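Tristdale Residents' Newsletter
Guest rooms and spare beds: what we changed after the summer

The guest flat on the second floor of the Milovska building was booked for 30 nights in July, more than in any month since it opened to residents' families. It held up well, apart from the bedding. We went through two comforters, one mattress pad and more pillowcases than we had in the closet, and Cherry Mae Aquino, who handles the bookings, asked that this issue carry something on how the beds are made up now. Several residents had also asked her how to keep a spare bed at home in decent shape between visitors, so this item covers both.

What was going wrong

The old system was one heavy comforter per bed with a cotton cover buttoned over it. The covers were washed after every stay. The comforters were washed when somebody thought of it. They did not fit in the machines in the basement, so they had to be taken to the laundry on Solanki Street and collected the next day, and if another family was arriving that evening the comforter simply went back on the bed with a clean cover.

The buttons were another problem. Half of them came off in the dryer by the end of the first season. Lalit Tiwari sewed most of them back on, and then sewed them back on again, and in the end he suggested we stop using covers.

What we use now

Each bed has a fitted sheet, a flat sheet and one thick blanket. In cold weather a second blanket goes on the shelf in the closet, and guests take it down if they want it. The blankets are polyester plush and go in the large basement machine one at a time. They come out of the spin cycle nearly dry and finish on the rack overnight.

On top of the blanket goes a light cotton cloth, spread across the middle of the bed. A bag or a coat gets dropped there as soon as people walk in, and the cloth takes the dirt. It can be changed in a minute and washes with the towels. Any thin cloth will do. An old tablecloth or half a worn flat sheet works as well as anything bought for the purpose, so long as it has been hemmed and will not shed threads in the machine.

Towels are laid on the cloth, folded or flat, one bath towel and one hand towel for each guest. We used to hang them in the bathroom, but guests could not tell whether they were fresh or left behind by the last people, and Cherry Mae would get a phone call about it. Since the towels moved to the bed she has had none.

We also put a box of tissues where it can be seen. It can go on the nightstand if there is one. In the smaller room there is not, and the box stays on the bed until the guests find a place for it.

Washing plush blankets

Use cool or warm water and half the detergent you would use for sheets. Too much soap stays in the pile and makes it feel stiff. Fabric softener has the same effect after a few washes, and we have stopped buying it for the flat.

Keep the blankets away from high heat. One of ours went through the hot dryer in the first week and has a patch near one corner where the pile has gone flat and scratchy. It is still usable, and that corner goes at the foot of the bed.

Shake the blanket out before it goes on the rack and again when it comes off. Some wrinkling is normal with a thick blanket and most of it drops out after a night on the bed. Do not iron it.

New towels, particularly dark or strongly colored ones, should be washed separately the first two or three times. We lost a set of white pillowcases to a new navy bath mat, and they are now a pale gray-blue and used as dust rags.

Making the bed up

For anyone helping with a changeover, the order is as follows. Strip everything, including the mattress pad, and open the window while the bed is bare. Check the pad and wash it if there is any mark on it. Put on the fitted sheet, then the flat sheet with the wide hem at the head. Tuck it in at the foot only.

Lay the blanket on with the same amount hanging on each side and pull it from the corners. Then spread the cloth, and set out the towels last, once the dusting is finished. Changeovers done in the other order have ended with lint all over clean towels.

One person can do a room in under an hour. With two people it goes much faster, mostly because of the fitted sheet.

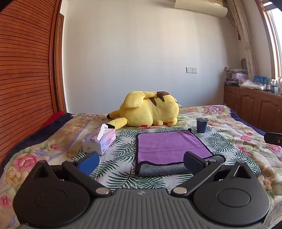 Do the towel and the cloth under it have to match the blanket?

They can be any color you have. A patterned blanket hides small marks between washes, and after that it is a matter of taste. The towels for the flat were bought in several colors on purpose, so that two people sharing a bathroom can tell theirs apart. The cloths come from whatever residents have given us.

Spare beds at home

A bed that is used a few times a year should not be left fully made up. Sheets that have sat for months pick up dust and a closed-room smell, even if no one has slept in them. Strip the bed after the visit, leave the mattress uncovered for a day, and then put the blanket back over the pad. The clean sheets can be folded into one of their own pillowcases and kept on a shelf in the same room.

If the spare room doubles as a place to dry laundry or pile up winter coats, a cloth over the blanket is worth having there too. Change it when it looks tired.

Turn the mattress end to end twice a year. Residents who cannot manage this alone can leave a note in box 666 by the mailroom door, and somebody will come up.

Pillows wear out before anything else. Fold one in half and let go. If it stays folded, replace it. The synthetic ones in the flat last two years or so, and we write the month on the label with a laundry pen.

Costs and stock

The bedding fund stood at 2919 before the changes. Blankets, sheets and towels for both rooms, plus two drying racks from Stalex, came to 2385. The rest stays in the fund for pillows, which are due next.

The old comforters that were still sound have been cleaned and are on the lower shelf in the storage room – free to any resident who wants one, with no need to ask first. The button covers are there as well. They are good cotton, and Lalit says the fabric is worth having for curtains or aprons even where the buttons are gone.

We could use more light cloths. Tablecloths, thin bedspreads and large cotton scarves are all fine, printed or plain. Please wash them before bringing them down and leave them in the basket under the notice board. We have enough bath towels and cannot store any more.

Booking the flat

Bookings for the summer open on January 25, 2026. Each household may reserve up to seven nights at first, and any nights left over will be offered to the waiting list. Forms are in the mailroom, and Cherry Mae collects them in the evening.

Guests are asked to strip the beds on the morning they leave and put sheets, towels and the top cloth in the laundry bag behind the bathroom door. The blankets stay on the bed. Keys go back in the lockbox by noon.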